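Collecting laundry episodes at Plulteleck
10/04/2022

The data lead at Plulteleck keeps two numbers for the laundry task: 727 episodes recorded, 22 thrown out. Most rejects came from clock drift between the head camera and the hand encoders. "Past 2 frames of offset we drop it," she said. "Repairing labels costs more than recording again."

Each session starts from a new stool position and a new pile of clothes. The operator is told to vary the approach to the basket and to leave hesitations in.

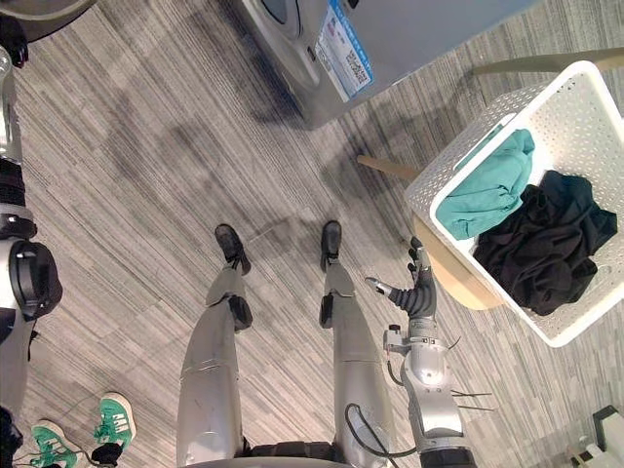
"We stopped trimming pauses in March," she said. "The policy was learning to rush the grasp." The next target is 100 episodes with dark garments only, where the depth signal is weakest.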